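Equipment Review: Ata Hand-Held Gripper, Paired Set
Vestimstead Equipment Assessment Service
Wednesday, August 26, 2020

Reviewer: Stavros Drakos

The Ata is a hand-held gripper intended for recording examples of everyday handling tasks, from which a learning system can later be trained. No robot is required at the recording stage. The operator carries out the task with the tool in hand, and the recordings are transferred afterwards. The Service purchased one paired set from Mustonen at the listed price of £349 and used it over 18 working days in August.

Scope of the trial

Recording took place in private homes in Stonthorpe. The work was limited to bedroom tasks: picking up garments, straightening bedding and moving small items between shelves. A target of 100 usable recordings was set for each task. The target was met for garments and bedding. It was not met for shelf work, where the tool proved too bulky for narrow compartments and several sessions had to be abandoned.

Handling

The grip is comfortable and the fingers close evenly. Thin cotton was picked up reliably from a flat surface; heavier quilting tended to slip unless the operator took hold of a fold. New operators needed most of a morning before their movements became steady enough to keep. Left-handed staff reported no particular difficulty.

The tool is front-heavy. After a long session this is felt in the wrist, and the Service now limits continuous use to half an hour. Mustonen supplies a wrist strap, but the stitching on one of ours failed in the second week.

Recording and transfer

Start-up is quick. Transfer is slow — a full day's work is best left to copy overnight — and the software gives no warning when storage is nearly full. Two sessions were lost in this way. File names are assigned automatically and cannot be changed before transfer, so a written log remains necessary.
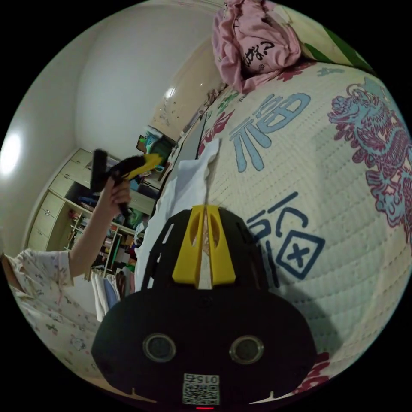
Bedding and garment work in a Stonthorpe bedroom. The gripper nearest the camera carries label 015.

Printed labels made it simple to match each unit to its entry in the log. Patterned bedspreads caused no trouble at the checking stage, although the Service has not yet trained a system on the material and can offer no view on its final value.

Assessment

Overall rating: 3 out of 5. The Ata is suitable for organisations gathering examples of work with cloth in ordinary rooms. It is less suitable for confined spaces. Purchasers should allow for a replacement strap and additional storage — neither is included in the price. The set will be retained for a further round of bedding work, and the storage fault has been reported to Mustonen.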